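How to freshen up canvas slip-ons and the rug they live on

Canvas slip-ons are my favourite shoes in the world, and every April I drag mine out and give them a proper going-over before the warm weather starts. It's a lovely little job! You need very little kit, and if you do the rug at the same time the whole corner of the room perks up.

What you need

Washing-up liquid
Bicarbonate of soda
An old toothbrush and a soft clothes brush
Two cloths (an old T-shirt cut up is perfect)
A vacuum cleaner with a small nozzle
Plain white kitchen paper

Start with the insides

Pull out anything loose, insoles included if they lift, and have a good feel right down in the toe. Mine always hold more grit than I'd believe possible. Tap the heels together over the bin, then wipe the lining with a barely damp cloth. White linings show everything, so go gently and keep turning to a clean bit of cloth.

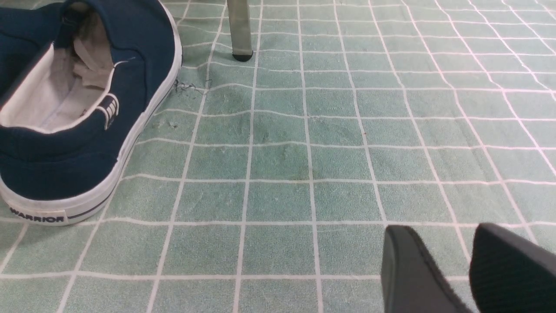
Navy canvas with a thick white sole, on the green checked rug.

Now the canvas. Brush it dry first, always in the same direction, and pay attention to the creases. Mix a small squirt of washing-up liquid into a bowl of cool water and work the suds in with the soft brush. Navy can go patchy if you scrub one spot, so do the whole upper even when only the side is scuffed.

The rubber is the fun part! Mix bicarb with a few drops of water until it looks like toothpaste, scrub it round the sole with the toothbrush, leave it for 14 minutes (I put the kettle on) and wipe off. Go lightly over any printed lettering on the heel.

Stuff the shoes with kitchen paper and dry them away from the radiator. Change the paper once it feels soggy.

On to the rug

Plush rugs hang on to threads and fluff, so pick those up by hand before you vacuum or they'll wind themselves round the brush bar. Lift the furniture legs if you can and smooth out the ripples as you go. Dab any dark patches with the leftover suds, blot, and fluff the pile up with your fingers when it's dry.

Slip-ons back by the chair, kettle on again, done!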